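Ruridby > Sleep & Bedtime > Wake Clocks > Kuvell

Kuvell Toddler Wake Clock
by Prokness
Item no. 123
In stock, ships in two business days
Colors: Oat, Pond, Ostapchuk Blue

Your child can't read a clock. Your child can tell you the names of eleven dinosaurs and which cup is the wrong cup, but the difference between 4:50 and 7:00 remains a grown-up obsession. The Kuvell is a small round lamp that stays dim orange while it is still night and turns green when it's time to get up. That is the whole idea. Everything else on this page is detail.

What happens in the morning

You pick a time. At that time the lamp goes green. Fifteen minutes before, it goes yellow, which Prokness calls the "almost" light and which our own testers at home came to regard as the negotiating light. You can switch yellow off in the settings. Many parents do so by the second week.

The Kuvell makes no sound unless you ask it to. There is a chime, two soft notes, and a volume wheel on the underside where small fingers rarely think to look. There are no songs. We asked Prokness about songs and they said they had children too.

Does it work?

It depends on the child, and we'd be suspicious of anyone selling a clock who told you something else. Between two and a half and five is the sweet spot. Younger than that and you have bought a nice orange lamp. Older than that and you may be asked why, if green means get up, it also applies on weekends.

Arif Ngui, who buys our bedtime range, has had one in his daughter's room since April. For nine days she ignored it. On the tenth she came into his room at ten past five to tell him, very clearly and from a distance of three inches, that the light was still orange and so she was staying in bed. It took a little longer to get across where the bed was.

Stick with it for two weeks. Start with a wake time your child already manages, even if it pains you, and move it later by five minutes every couple of days. If you set it for 7:30 on the first night you will all have a terrible time and the clock will get the blame.

Choosing a spot

Put it where your child can see it lying down. On a dresser across the room is good. A shelf is fine. On the nightstand is fine as well, provided you accept that it will be picked up, licked, and taken under the blankets to live in a cave.

The light bounces, so pale walls will look a bit brighter at night than dark ones. There are five brightness levels, and the lowest is properly low. In a room with busy wallpaper, start at level two and see how it goes.

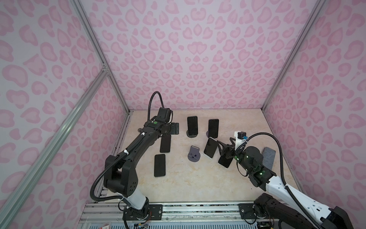
Pink leopard-style spots on every wall, with a marble-look floor.

The base has a rubber ring and grips most flat surfaces. It also has a slot on the back for hanging on a screw. Prokness includes the screw and leaves out the wall plug, so check the drawer in the kitchen where you keep the dead batteries and the one chopstick.

Setting it up

Plug in the adapter. Hold the top button until the face blinks. Turn the dial to the current time and press once, then turn it to the wake time and press again. A second wake time can be saved for naps.

There is no app. You don't need to make an account, and the clock has no opinions about your Wi-Fi. If the power goes out, a small backup cell holds the time for up to eight hours. After that you'll have to set it again, and until you do the lamp will stay orange. We think that's the correct way for it to fail.

To lock the buttons, press the top button and the dial together for five seconds. To unlock them, do the same thing. Try not to let your child watch. Children who can't put on a sock can learn this in one viewing.

Clocks changing this weekend

A note for November 3, 2021, when we last updated this page: the Kuvell doesn't change itself for daylight saving time. Your toddler doesn't either, so you may as well deal with both together. Starting a few days before, move the wake time ten minutes later each morning, then on the Sunday night reset the current time and put the wake time back where it was. Meinir Watkins on our customer desk wrote this up as a one-page sheet, and she'll email it to anyone who asks. She would like it known that she can't do anything about daylight saving time itself.

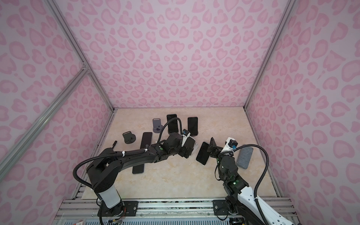
Whatever you do about the hour, keep the rest of bedtime the same. Same bath, same two books, same third book that you said you weren't going to read. The lamp works best as one more dull part of a dull routine. Let your child press the button that turns it orange at night, and say the same few words every time. "Orange means bed" is plenty. In the morning, show up when it goes green, even if you only got back to sleep at quarter to. If green arrives and you don't, they'll go back to the old system, and you remember the old system.

Going away overnight? Take it along. It fits in a shoe.

Specifications

Height: 4 inches
Width: 4.5 inches
Cord: 6 feet, fabric covered
Power: wall adapter, included
Light colors: orange, yellow, green
Brightness levels: 5
Wake times: one morning, one nap
Shell: silicone, wipes clean, not for the dishwasher
Recommended age: 2 and up
Warranty: two years

In the box

Kuvell clock, adapter, mounting screw, a sheet of stickers, and a leaflet in nine languages. The stickers are meant for the clock. Good luck.

Returns

We took in 4,000 of these for our first big order and 3,596 are still out there in bedrooms. The rest came back, mostly with a polite note, and one with a raisin pressed into the volume wheel. You have sixty days to return yours. We ask that you try it for at least fourteen nights first, but we won't check, and we've all had the kind of week where fourteen nights sounds like a threat.

Replacement adapters and spare silicone shells are sold separately. Shells come in all three colors and swap over in a few seconds. If your child has decided on Pond and you have bought Oat, this is cheaper than being right.

Questions about the Kuvell go to the customer desk, and Meinir or one of her colleagues will answer by the next business day. Please include your item number and the age of your child.

People also bought: Prokness Blackout Panel, Kuvell Spare Shell, Kuvell Travel Pouch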